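4.2 Bimanual Handling of Soft Containers

The second part of the evaluation concerns the Feleo kit in its two-arm configuration. The kit is sold as a complete package: two arms, matched grippers, a head-mounted camera, the Raleo control software and a service agreement covering the first year of use. The supplier lists packing of household goods among the intended uses, and the trials in this section were designed to test that claim under conditions a small buyer could reproduce. All trials used the kit as delivered. The gripper fingers were not modified, and the only changes to the software were those offered in its standard settings menu.

Soft containers were chosen for this part because they place demands on the kit that the rigid-object trials of Section 4.1 did not. A fabric bag has no fixed opening and no stable outline, and it moves when either arm touches it. The operator must therefore keep one gripper close to the fabric while the other brings an object to it, and the two arms must work within a short distance of each other without contact. The Raleo software includes a minimum-distance setting for this purpose. It was left at the factory value for the first 40 trials and lowered for the remaining 19, following advice from the supplier's service desk.

Other household objects were kept on the far half of the table during the bag trials. Their presence limits the space into which the arms can withdraw and gives the camera a background closer to that of a home or a small shop – a point on which earlier reviews of comparable kits have been criticized (Wendt and Kabbaj, Section 2). 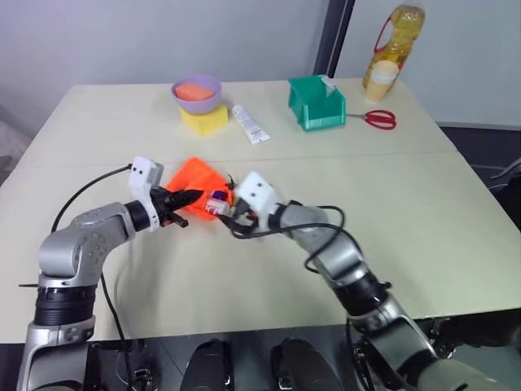

Figure 3. Bag trial with the two-arm Feleo kit. Both grippers are at the orange fabric bag; the right gripper holds a small purple and white object by its edge. Additional household objects stand on the far half of the table.

Each of the 59 trials was scored by Hildegard Wendt and Nouhaila Kabbaj independently, using the form provided in Appendix B. A trial was counted as complete when the object was fully inside the bag and both grippers had released. Trials stopped by the minimum-distance setting were recorded separately and were not repeated. The time limit for each trial was 140 seconds, measured from the first movement of either arm.

Cable routing received separate attention. On both arms the gripper cables run outside the housing, and slack is needed for the wrist to turn freely. The Feleo manual gives a recommended cable length but does not say how the slack should be secured when the arms work toward the center of the table. The scorers noted any contact between a cable and an object as a remark on the form. Such remarks did not affect the score.

The same procedure was applied to the Lozano kit, which is offered at a similar price but ships without a service agreement. Results for both kits are given in Section 4.3.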